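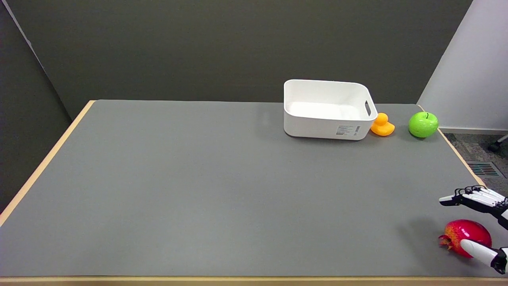
Hudlow Regional Airport is a small public airport serving the town of Hudlow and the farming district of Clandell. It is operated by the Clandell District Council and handles scheduled passenger flights, air ambulance traffic and agricultural aircraft. The airport has one paved runway and a single terminal building on its northern side.

History

The site was first used as a grass landing strip by crop dusting operators. The district council bought the land from the Gilchrist family and paved the runway after a campaign by local business owners, who argued that the drive to the nearest city airport was too long for day trips. The terminal opened the following year with one check-in counter and seating for 30 passengers.

Adasari Air began the first scheduled service with a twin-engine turboprop. The airline withdrew when its lease on the aircraft ended, and Hudlow had no scheduled flights for several years. During this period the runway stayed open for medical flights and private aircraft, and part of the apron was leased to a flight school run by Bevan Gilchrist.

Scheduled service returned under Paju Airways, a regional carrier founded by Rosalba Testa. The council agreed to waive landing fees for the first 300 flights in exchange for a fixed timetable. Ebony Tapsell, then mayor of Clandell, described the arrangement as a trial, and it was extended in August of the next year. The current agreement was signed on Oct 11, 2018 and includes a clause requiring the airline to give notice before reducing flights.

Facilities

The terminal has a check-in area, a waiting room, public restrooms and a small office used by the airport manager. There is no jet bridge – passengers walk to the aircraft across a marked path on the apron. Fuel is available on request during staffed hours. A separate hangar on the west side is used for maintenance and for overnight parking. 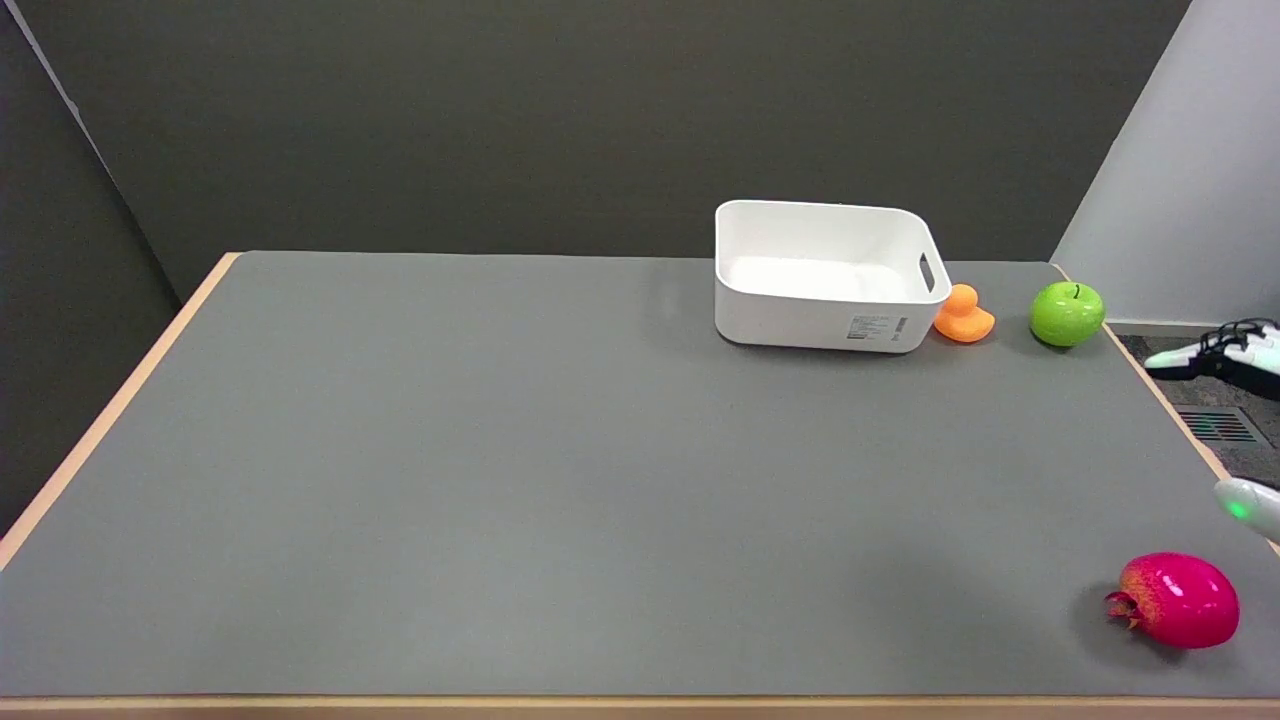 Security screening was added to the terminal when Paju Airways introduced a larger aircraft. Bags are opened and checked by hand on tables, and small items such as keys, belts and phones go into bins. A simple open plastic bin with rounded corners and a slot in the short side for a handhold is suitable, as it can be lifted with one hand and wiped out between flights. Checked bags are weighed at the counter and taken to the aircraft by cart.

Airlines and destinations

Paju Airways is the only scheduled carrier. It flies to the regional capital every morning and evening, with fewer flights on public holidays. Charter flights operate during the harvest season, mainly for contract crews. The air ambulance service uses the airport at all hours and has priority over other traffic.

Operations

The airport is not staffed overnight. Pilots arriving after hours switch on the runway lights by radio. Fog is the most common cause of delays in winter, and flights that cannot land are usually sent back to their point of departure. Ross Crichton was airport manager during the terminal expansion and was succeeded by Rangi Hoani, who had been head of ground operations.

The airport recorded more than 2,000 aircraft movements in its most recent reporting year, including 61 air ambulance flights. A proposal to lengthen the runway at its eastern end remains under review – the extension would require moving part of Clandell Road.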